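Moltdale shared workshop – notebook, hand-held grippers
Sunday, September 8, 2019
Entry by Innes Crichton

Carried over from August: left jaw closing late on the Ritley pair, marker cube on the right jaw creeping round on its mount, and the tracking dropping out when both cubes are turned away from the overhead lens. The first two are dealt with below. The third is not.

Jaws first. Murdo Mackay reprinted the left one with the pivot hole opened out slightly, and I reamed it by hand until the jaw fell shut under its own weight. Return spring swapped for the softer of the two we had in the drawer. Closing force is now lower than I would like for anything heavy, but the lag has gone from the log. Old spring bagged and labelled in case we want it back.

Right cube refitted with a locating pin and a dab of epoxy – Cameron Halliday's suggestion, and better than my set screw, which had been chewing the plastic. Left overnight. No movement against a scribed line after a full set of opens and closes.

Moved off the bench to the round table for the trial. Task: pick up the small square grey container, shift it across the marble, set it down, let go. Lamp stays on the table as the obstacle to be avoided.
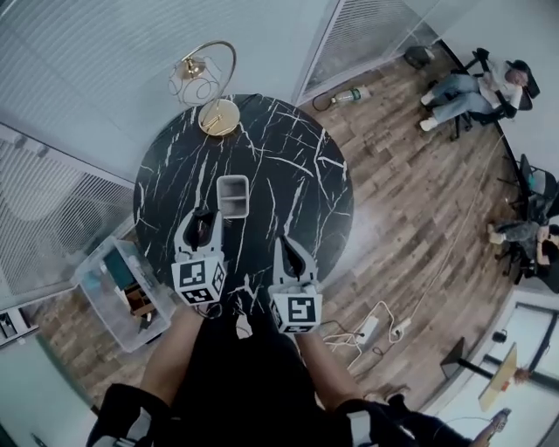

Why put a marker cube on each jaw when there is already one on the body?
The body cube gives the pose of the tool as a whole, but the jaws flex under load and the pivot has play in it, so the tip position worked out from the body alone drifts when something is gripped. A cube on each jaw measures the tip end directly.

Log for the run: 1,924 samples recorded, 849 of them with both jaw poses solved. Poor. Nearly all the lost samples fall in the last part of the reach, when the wrists roll inwards and the faces go edge-on to the lens. The solver then flips between two answers and the filter throws both away, as it should.

Tried in order:
Longer exposure. Made it worse, blur on the fast moves.
Shorter exposure with gain up. Slightly better on the approach, no change at the end of the reach.
Solver allowed to use two faces of a cube together when both are found. Clear improvement on the replay, not yet run live.

The third is Skye Swanson's code, from the Chisholm branch. It needs the true angle between faces and not the nominal right angle, so each cube has to be measured before it is any use. I did the right one with the square and feeler gauges. The left is outstanding.

Also noted: the veining in the marble gives false corners at the detection stage. They are all rejected later, so it costs time and not accuracy, but detection is already the slowest step. A plain mat would settle whether it matters. Evander MacRitchie is against the mat on the grounds that real tables have patterns. Both views recorded, no decision.

Second part of the session was the body. Wanted to look over the mesh-lined recess and the black rubber pads either side of it. Pads to be checked for lift at the ends, mesh for slack. The longer pad is the one I expect trouble from, as it sits at an angle and the adhesive takes a sideways load.
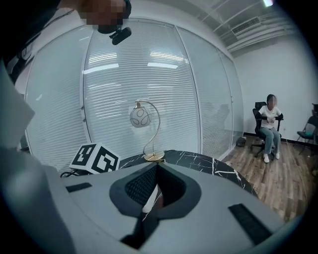

Filed under: Grippers / Body and housing

Pads sound, both ends of both. Mesh has a little slack towards the bottom of the funnel, well short of needing a new piece. If it is redone, cut the fabric on the bias and glue from the bottom upwards – last time I went from the rim down and trapped a fold.

Housing screws checked for torque. One had backed off a quarter turn. Threadlock applied to that one only, so that the others act as a comparison.

Cable strain relief still the printed clip from the Narkuvton kit. It holds, but the cable leaves it at too tight a bend and I would sooner replace it before the sheath goes. Drawing started, radius doubled, exit angle turned towards the wrist.

To do:
Measure left cube, enter face angles.
Run two-face solver live, same task, same lamp position.
100 open and close cycles on the softer spring, then recheck closing force.
Print new strain relief, one only, try before printing the second.
Ask Murdo which filament he used for the left jaw. It is not written on the bag.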